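Monday, late. Day one with the Zadside arm, the trial kit. Took most of the morning to get it talking to the laptop, the manual skips a whole step on the power supply. Cloth folding is what they sell it on so cloth is what it gets. 30 days to decide, then it's the full price or back in the crate.

Gripper over the thin end of the white cloth, my settings, their software:

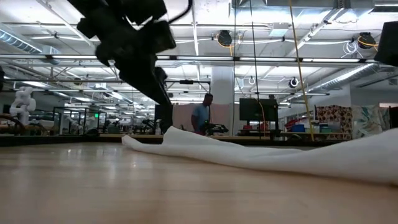
Yolotzin says wait for the Genwood one, same reach, and the support people pick up the phone. Maybe. But Genwood wants 200 up front just for the loan and I dont have that in this month's budget.

Things to ask Zadside tommorow: spare fingers, how many in the box? Can the speed go under 30 percent? Does the warranty cover the cable. Also email Teodoro re the invoice. Bed.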